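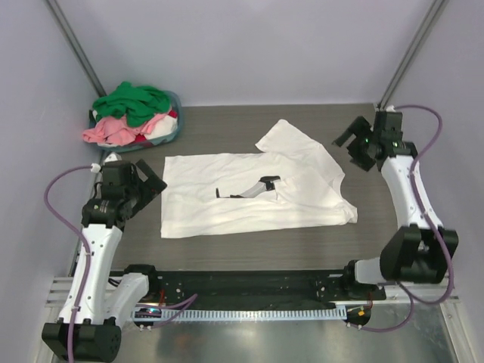
Figure 3. White T-shirt laid out on a gray wood-grain surface.

4.2 Do care labels change how people wash?
We doubt it. The Custow survey reports that label readers wash less often, but its 500 respondents were describing their own habits, and Blackburn has already questioned that step.

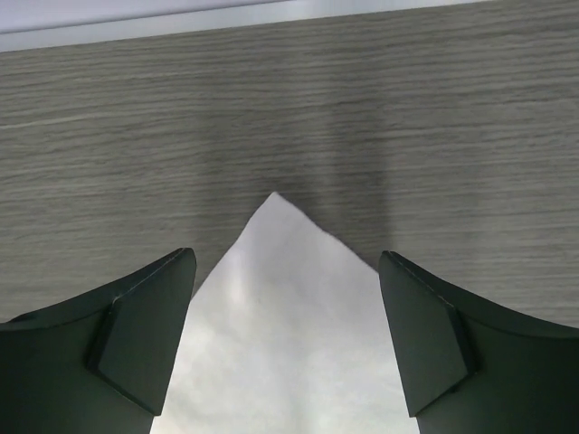 The Grakumdale panel is larger (4000 households) and no more convincing. Only 70 kept a diary past June.

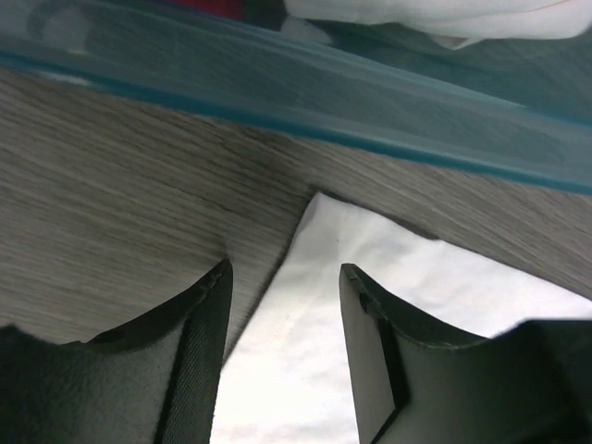

Dastel Department of Consumer Studies
Mabula reads the drop-out as harmless. We see no test of this in his paper, and the diaries that remain
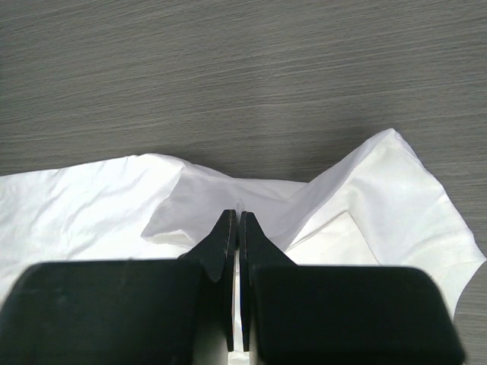
come mostly from people who already owned a drying rack.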